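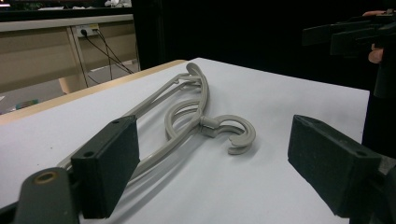

Plastic hangers: keep, pair up or bin?

Forum > Home > Laundry and wardrobes

disstead_effie
Posted 2026-06-14

I'm sorting out the wardrobe in the back bedroom before my sister moves in and I've ended up with far more grey plastic hangers than clothes. They're the sort with wide rounded shoulders and a bar along the bottom, plus a few of the folding kind. Nothing wrong with most of them, they just take up room. I've got one rail, one shelf above it and a spare drawer.

How does everyone store the ones not in use? At the moment I leave them on the rail between the clothes and every time I pull out a shirt two empties come with it.

Effie

alistair_l
Reply 1

Take the empties off the rail and lay them flat on a table, all facing the same way with the hooks on the same side. Same-shape hangers sit into each other and a pile of 20 is not very high. Then tie a bit of string round the necks and put the lot on the shelf. I did this in March and haven't touched it since except to take a couple off the top.

Do it on something plain like an old sheet. You'll see any bits of broken plastic that way.

Barbier
Reply 2

Don't tie them. You'll want one in a hurry and end up cutting the string. A basket or a box on the shelf is quicker, hooks pointing up.

alistair_l
Reply 3

Hooks up in a basket is how you get a knot of hangers. Pull one and they all come.

Barbier
Reply 4

Only if you overfill it. I keep 7 in mine and the rest went to the charity shop. Ring first, ours has stopped taking plastic ones.

beathag_g
Reply 5

Depends which hangers. The plain ones are easy, either way works. Folding ones are a different job and I wouldn't put them in the same pile. The arms swing out and catch on everything else.

What I do with folding ones is lay them on the table one at a time, get all the arms pointing the same way, close them up and put an elastic band round before they go anywhere near a drawer. If you have several tangled together, don't tug. Find the hooks first and work back from there. 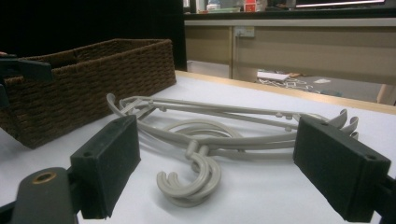 Once they're apart, check that each one still opens and closes. Mine have got stiff where the arms join and one came off altogether. I kept the loose piece for a year thinking I'd fix it. Didn't.

disstead_effie
Reply 6

Thanks Beathag. I've been putting them all in together and that explains the tangle. Is a brown woven basket all right or does it need to be something smooth? I've got one about the right size but I was keeping it for socks.

beathag_g
Reply 7

Woven is fine for the plain ones. For the folding ones I'd use the drawer. The thin ends poke into the weave and you'll be there picking them out.

Ctibor B
Reply 8

Nobody has said throw them out, so I will. You have more hangers than clothes. Count the clothes, add a few for visitors and get rid of the rest. I had nearly 20 folding ones left over from a caravan and used two of them.

Barbier
Reply 9

Bit wasteful if they're sound. Offer them locally before they go in the bin.

Ctibor B
Reply 10

I did offer them. Nobody came.

jozefina.g
Reply 11

Your sister is moving in, so she'll need hangers. I'd leave the lot until she has unpacked. When my daughter came back home I gave away a bagful and then had to go out and buy more the same week.

Also worth running a cloth along the shoulders before clothes go back on. Dust sits on them and shows up on anything black.

alistair_l
Reply 12

Agree with Jozefína about waiting. Still say string.

disstead_effie
Reply 13

Good point, she has a lot of coats. I've settled on plain ones in a pile on the shelf (no string yet, sorry Alistair), folding ones banded in the drawer, and the cracked ones have gone. Socks get the basket after all. I'll see how many she wants and put the rest up on the local page at the end of the month.

Does anyone know if the elastic bands mark the plastic if they're left on for a long time?

beathag_g
Reply 14

Mine haven't, but the bands perish and stick. Change them now and again, or use a strip of cloth.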